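Right arm drops out mid-fold, left arm carries on without it

tealeaf_38
Posting in case someone's seen this. Two-arm shirt folding setup, the usual blue printed arms with hobby-grade servos. Started after lunch on Monday, January 15, 2024 and it was fine until the right arm went for a sleeve, stopped answering, and froze over the shirt. The left one, bless it, kept folding its half with full confidence.
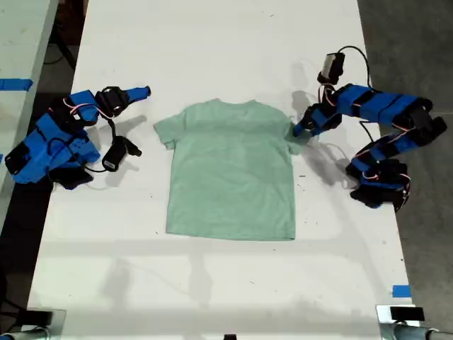

No error on screen either. The log just shows the last good position for the right shoulder repeated 170 times, as if the arm was having a think. Power cycle brings it back for 10 minutes or so, then it flops again. Supply is the one that came in the Rernby kit.

gantrygoose
Brownout. Those supplies are optimistic. Put a meter on the rail while both arms lift and watch it dive.

Nerea Peñalver
I'd look at the wiring before buying anything. We chased the same fault at Fetusham for most of a week and it was a connector at the shoulder that had worked itself half out. Every time the arm reached across, the cable pulled a bit more. Wiggle test with the torque off, please - I have the bruised knuckle from doing it the other way.

gantrygoose
Loose plug wouldn't cure itself on a power cycle.

Nerea Peñalver
It would if the arm goes back to its rest pose first and takes the strain off. Ours did.

nirnden_mick
Doesn't matter which of you is right, the bigger worry is the left arm carrying on. If one side stops reporting for 500 ms, both should stop. Today it's a T-shirt, next time it's your sleeve with you in it.

tealeaf_38
Fair cop on the timeout, adding it tonight. Wiggled the shoulder plug and the log went stale straight away, so a point to Nerea. Rail also dips when both arms lift, so half a point to the goose.

gantrygoose
I'll take the half. Still buy a better supply.

Contact the moderators | © Nirnden Makers Forum | Back to top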